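Print this page | E-mail this page

Session 2: Writing a Word Problem That a Child Can Picture

Welcome back, everyone, and thank you for the lovely pile of homework (I read all of it, some of it twice, with a big pot of tea). Tonight we stay with word problems, and I want to start with the part most of us skip when we're planning at the kitchen counter at ten at night: the story itself.

A word problem has a little world inside it. Somebody has something, something changes, and we ask how things stand now. When a child freezes, I like to cover up the numbers with my thumb and ask, "What's going on in this story?" If she can tell me, we're most of the way home, and if she can't, then no amount of underlining key words will help her. I was a great underliner in my first years of teaching, and I had whole classes who added every time they saw "altogether," even when the question wanted something else entirely!

So, first draft your story with no numbers at all. "Gilleck Bakery baked some rolls and sold some of them." Read it out loud. Could you act it out with whatever is lying on a table? Then put in friendly numbers, say 40 rolls with 15 sold, and only after that the harder ones. A bakery with 3000 rolls is fine for a fifth grader who has already met the small version, and a bit cruel for one who hasn't.
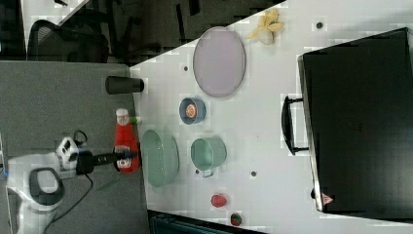 Sawsan Sayegh wrote on her homework sheet that her students do much better when they make up the story and she supplies the numbers, and that she now lets them pick the shop, the goods and even the customer's name before any arithmetic happens. I think she's right, and I'd like all of us to try it before the next session. Do give yourself more time than you think you'll need, as the choosing of names can go on and on.

For next time, please bring two versions of one problem: the story alone, and the story with numbers. Make the question come last in both. If you teach the younger ones, keep it to a single change in the story, and don't worry if it feels too plain to you.

Reader comments (3)

Drirel: Tried the thumb trick with my nephew and he told me the whole story, then solved it while I was still looking for a pencil.

Nzioka: Would you do the same with fractions? Mine get lost at "of what?"

Starnano: I'd love a printable of the bakery one, please, with room to draw underneath.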